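Robot Learning Help > Simulation > Training in sim

Is randomizing the fridge layout worth it, or should I just collect more demos?

Asked in September
Tags: simulation, manipulation, domain randomization, kitchen tasks

I'm training an arm to reach into a fridge and pick an item off a shelf, all in simulation for now. The policy is imitation learning from 400 scripted demos in one kitchen. It does great in that kitchen and falls apart in the second one, even though the fridge is nearly the same model. The gripper heads for the place where the shelf used to be and bumps the door bins on the way.

I read the Bawa write-up from the Wostolside group and they say they got a big jump from randomizing the layout, with fewer demos than mine. Before I rebuild my whole data pipeline, has anyone tried it? My machine can do maybe one full training run a night so I'd like to pick the right thing first.

3 answers

Answer 1 (accepted)

Yes, try the layout first! I did nearly this same comparison in spring and had so much fun with it that I ended up rerunning the whole thing with new seeds.

My setup was 18 fridge layouts, 258 demos total, spread evenly as far as the number allows. I changed shelf height, door opening angle, which bins are mounted on the doors, and where the base stands. Then I trained the same network on 258 demos from a single layout and tested both in 2 kitchens neither had seen. The single-layout policy got an item out now and then. The mixed one got it out most of the time, and when it missed it was usually a bad grasp and the reach itself was fine. That's a much nicer problem to have.

Some things I'd do again:

Randomize door angle early. It changes the approach path more than anything else, and a half-open door is where my first policies kept getting stuck.

Keep texture changes mild at the start. I went wild with colors in the first batch and training got slow for no gain I could measure. Geometry was where the improvement came from.

Check your collision meshes on the shelves and bins. Two of my layouts had a shelf lip that was invisible but solid, and the policy learned a weird little hop to get over it (cute, but no).

Fix your test kitchens before you start and don't peek – I had to throw out a week of numbers over that.
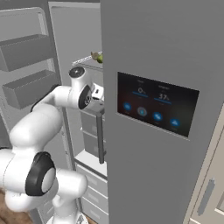
The arm reaching in between the open doors, gripper pushed toward the shelves. Simulated render.

If you log the wrist pose at the moment the gripper passes the door, plot that across layouts. With one layout you get a tight blob, and with many you get a wide smear, and for me the smear went along with the policies that transferred. Really satisfying plot to look at.

Comment: Did you keep the camera fixed?
Reply: Small jitter on position only. I'd like to test bigger moves next.

Answer 2

Agree with the above, with one caution. The Bawa numbers are from scripted demos with perfect object poses. We tried the same recipe in Josville with teleoperated demos and the gain was still there but smaller, I think since people already vary their motions a bit. If yours are scripted you should see the bigger effect. Also look at the Moltotum scene generator, it can swap shelves and door bins from a config file so you may not need to rebuild much.

Answer 3

more demos always helped me. never tried the other thing though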